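Writing the friend you don't like
Speaker notes, afternoon session

Start without the microphone if the room is small. Thank them for coming back after lunch.

Open with the question I get most: can a narrator be nasty about a friend for an entire story and still have us on her side? Yes. I have been getting away with it for years, and so have most of the people I learned from. The trick is that the narrator has to lose something by being right.

Read the first page of "Stano." It's 429 words, so go slowly and don't do the accent. Stano is the lake town, by the way – somebody always thinks it's the husband.

Pause. Let them dislike her. Then ask who they dislike. Half the room will say the friend and half will say the narrator, and both halves will look pleased with themselves.

Point one. Envy notices everything. A narrator who envies her friend knows what the friend paid for the coat, and where, and that she wore it to the hospital. A narrator who merely loves her friend will tell you she has a nice coat. Use the Tesier draft here: I cut every detail the narrator had no selfish reason to notice and lost 148 words, all of them about weather.

Point two. Let the friend be funny. My early versions gave all the good lines to the narrator, who was of course me with better hair. My writing group in Chambi put up with this for 2 years. Then one of them asked why anyone in the story ever picked up the phone. Drink some water here and look wounded.

Point three. Leave the big quarrel out, or at least put it in the next room. Two women scraping plates after a quarrel will tell you more than the quarrel did. If someone objects that readers want the quarrel, agree with them and move on. They do want it.

Exercise, if there's time. Write a phone call in which one person wants to hang up and is too polite. No adverbs. Ten minutes, which means seven. Ask for two readers and pray for short ones.

Questions. Somebody will ask whether my friends recognize themselves. Say that they recognize each other.

Mention that "Stano" is in Nalosico and that there are copies by the door. Don't mention how many. Take the chair back to the other room.
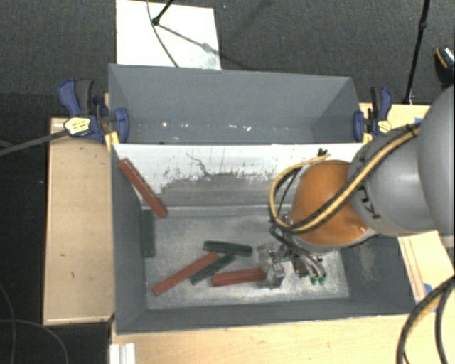 Nalosico, no. 514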